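Wiki > Kitchen and Table > Storage > Jar

Home Browse A to Z Recent changes Ask the editors Log in

Jar (household)

A jar is a wide-mouthed container with a lid, usually made of glass or pottery, and I've been asked to write the entry on it because I own far too many of them. I'll stick to the kind you keep in a kitchen. If you want the big burial jars or the ones for pickling a whole cabbage, Pushpa Negi has written a lovely page on those (go and read it, it's much better organised than mine!).

Name

The word came into English from French, and French had it from Arabic, where jarra meant an earthen pot for water. I like that it started out as something heavy you carried to a well and ended up as the thing my mustard lives in. Bottle, by contrast, has always meant something with a narrow neck, and that's still the easiest way to tell the two apart. If you can get a spoon in, I'd call it a jar.

History

People made pottery jars for thousands of years before anyone bothered much with glass. Stoneware was the usual choice in Britain for jam and potted meat well into the nineteenth century, tied down with paper or a bit of bladder (I know). Then in 1858 an American tinsmith patented the screw-topped glass jar, and home bottling took off in a way it never had before, as you could finally see what you'd got and close it up without sealing wax.

Round here the big name was Visolico, a small glassworks at Brostthorpe. Their order book for one year lists 3,284 jars sent out and 2,847 paid for, and I would dearly love to know what went on with the rest! The firm made straight-sided jars for honey and a squat one for fish paste. Thenmozhi Lobo, who put me on to the order book, has 54 of the squat ones on a shelf in her hall and still buys more.

Shapes

Round is the commonest shape and the cheapest to make. It's also the strongest, as the pressure spreads evenly round the wall, so nearly all proper preserving jars are round or close to it. Square jars pack tightly in a cupboard, though I find the corners a pain to scrape out. Ribbed ones are pretty and hold on to every scrap of label glue.

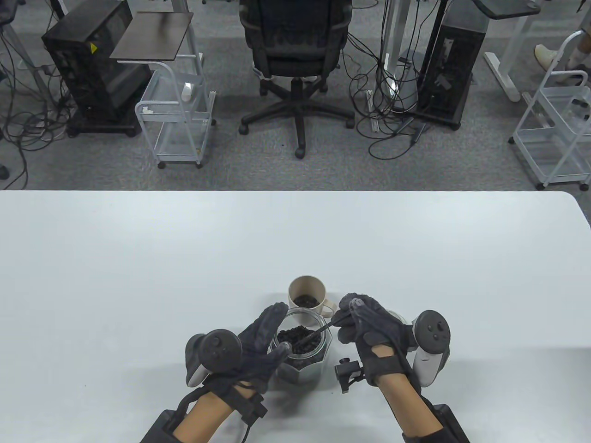 Six-sided jars are the ones I get asked about most, mainly by people who keep bees. They were taken up for honey and gift jams, and they do show off a clear honey beautifully because each flat side catches the light a bit differently. Picking one up feels different too, and I think it's partly the way your hand opens out to fit: you can see it in the curve of the fingers on the side of the clear glass one, even with a fabric glove on. The drawback is that a hexagon gives you a smallish flat panel for a label, so measure before you print a batch. I once had 3,000 labels done a touch too wide for mine and I'm still using them as bookmarks.

Lids

Most shop jars have a twist-off lid that grips a few short ridges of glass. Those are fine for dry goods for years, but the soft ring inside gets tired, so put new ones on for jam. Clip-top jars have a rubber seal and a wire catch. I boil mine every April, when the marmalade's finished and I've got the cupboard empty anyway.

See also: Bottle; Crock; Plondilden honey fair; Shakya pickle

Page last edited 11/24/21

Contact us | Copyright the contributors | Back to top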